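Elisa Piras
January 20, 2023

Went to the open day at Dalsgaard's automation lab in Orkumville this morning. Posting my notes as a thread while they're fresh.

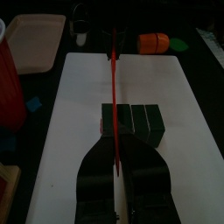 Four green cubes in a row, from the wrist camera at station 2.

The lab is in the back half of the old Fisora building. You sign in at the front, get a sticker with your name, and follow tape on the floor. Groups of 20, one group at a time. Ours started late while they rebooted a controller.

First stop was a talk. Slides on what the lab does for small manufacturers, mostly pick and place and packing. The speaker went fast and I missed half of the part on funding. They said the slides will be emailed to everyone who signed in.

Station 2 was the one I came for. One arm, two black fingers, a white board on a dark table. Green cubes on the board, other things around it: a toy carrot, a pink tray, a cup. The operator said they change the objects between groups.

The camera sits out by the gripper, so on the monitor you get the fingers big and close with the work between them. Took me a minute to get used to. From where we stood behind the rail I could hardly see the cubes at all, so I watched the screen most of the time.

I asked about the cubes being pushed up against each other. Dark green, all the same, side by side. With two fingers you need somewhere to put them, and in a row like that the sides are mostly blocked. The operator said tight rows are one of the harder setups they use and they keep it in the demo on purpose.

Someone behind me asked if the arm is programmed for each object. Answer was no. A person steers it through the task many times and the recordings are used to train it. This setup has 800 recordings so far. They want a lot more before they try it on a customer's parts.

Asked what happens when it drops something. A person picks it up and they start that run over. Bad runs get kept and labeled. I thought they'd be deleted, so I wrote that down.

Visitors could try steering. I had a turn. It's harder than the operator makes it look, mainly judging depth. I kept stopping too high and coming down in small steps. My turn was short and I did not pick up a cube.

Station 3 was Pratalier, who make grippers and fingers. They had a table of spare fingers in different shapes and let us handle them. Cheapest set on their price sheet was $1299. The rep said finger shape matters more than people expect and most shops buy the wrong one first. He does sell them, so take that as you like.

Skipped station 4 (conveyor sorting). The line was out the door and I had to be back at work.

Practical stuff if you're going to the next one, which they said is in August: park on the side street, wear closed shoes, bring ear plugs if the compressor bothers you. It bothered me. Coffee is free but it's at the far end past the talk room.

Will add the slides here when they come through. If anyone was in a later group and saw the conveyor, let me know how it was.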